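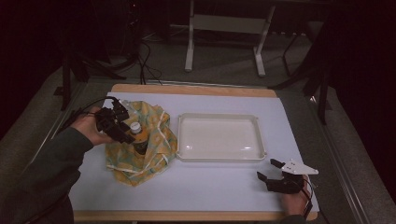 Wrapping a Bottle in Cloth: How Fabric Protects What It Holds

A learning page for young readers, ages 7 to 11
Prepared by the Clostari Children's Learning Center

People have wrapped things in cloth for a very long time. Before there were cardboard boxes or plastic bags, a square of fabric was one of the most useful objects in a home. It could carry bread, cover a bowl, or keep a bottle safe on a trip. Many families still wrap bottles this way today.

Why does cloth protect a bottle?

When a bottle bumps against something hard, the push of the bump goes straight into its side. A layer of cloth changes this. The folds of the fabric hold small pockets of air. When the bump comes, the folds squash down and spread the push over a wider area. Scientists call this cushioning.

Thick folds cushion better than a single flat layer. For this reason, a cloth that is gathered up around a bottle does more work than a cloth that is pulled tight and smooth.

Cloth also grips. Two smooth surfaces slide past each other easily, but fabric has many tiny threads that rub against whatever they touch. This rubbing is called friction.

What is a tray for? 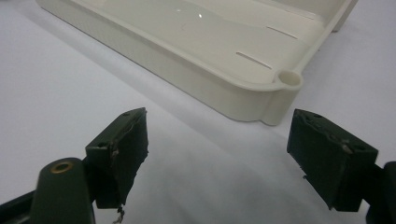
A tray has a flat floor and a raised edge called a rim. The floor gives objects a level place to stand. The rim stops them from sliding off when the tray is moved. Even a low rim is a help, as a rolling object must climb over it to escape.

Some trays have narrow openings in the floor, called slots. Slots can let water drain away, or they can hold a part that fits into them. Rounded corners are easier to wipe clean than sharp ones — crumbs and dust have fewer places to hide.

Try it yourself

You will need an empty plastic bottle with its cap on, a square cloth, and a tray. Ask an adult before you begin.

1. Lay the cloth flat on a table.
2. Stand the bottle in the middle of the cloth.
3. Lift the four corners and gather the fabric around the bottle. Leave the cap showing.
4. Set the wrapped bottle on the tray.
5. Tilt the tray a little. Now take the cloth away and tilt the tray again. Which time did the bottle slide sooner?

Write down your result, or draw it. You may wish to repeat the test with 2 different cloths.

Words to know

Cushioning: softening a bump.
Friction: the rubbing that slows things down when they slide.
Rim: the raised edge of a tray, plate, or bowl.

Text by Jovita Zavala. Reviewed by Erhan Kırmızıgül.
Page last updated Tuesday, August 4, 2026.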